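Bevden Residents' Group Questions Claims Made for Tronano Frost Warnings

BEVDEN, December 28, 2020 – The Bevden Residents' Group today asked Kekonska, the firm behind the Tronano frost and ice warning service, to publish the full record of its first winter forecasts before the parish is asked to pay for another season.

Kekonska says the service gives "street-level certainty" on icy mornings. The group has read the sales brochure twice and can't find what that means. Tronano draws on 8 roadside sensors, and 3 of them sit on the same stretch of the bypass. The hill down to the school, where cars slide most winters, has none.

"We were promised a warning for our own road and we got a warning for a road two miles off and a good deal lower," said Laiba Mohmand, who chairs the group. "If it says ice and there's no ice, that gets called caution. If it says nothing and there is ice, we hear about local effects. I would like to know what a wrong forecast would look like to them."

The service was switched on in June, an odd month to begin looking for frost. A progress note sent to households that summer reported no missed events. The group does not dispute this.

Subscribers have received 20 ice alerts so far this winter. Kekonska has not said how many were followed by ice on the ground, or how many icy mornings came with no alert at all. Without both figures, the group says, any score for accuracy means very little. 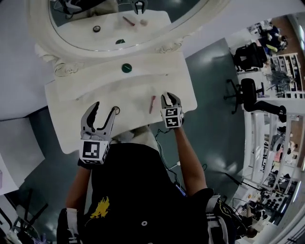 Bevden Residents' Bulletin, Issue 20, page 3

Ha-neul Maeng, a retired forecaster who advises the group, said cold air pools in low ground on still nights and a few sensors will miss it. "A thermometer on a post tells you about the post," she said. "Filling in the gaps is guesswork. It may be good guesswork, but they should show us."

The group wants the alert log, the sensor readings and the list of 1,310 subscribing households' postcodes, with names removed, checked by someone outside the firm. Kekonska has offered a presentation instead. The group will attend, and will bring the same questions.

Contact: Laiba Mohmand, Bevden Residents' Group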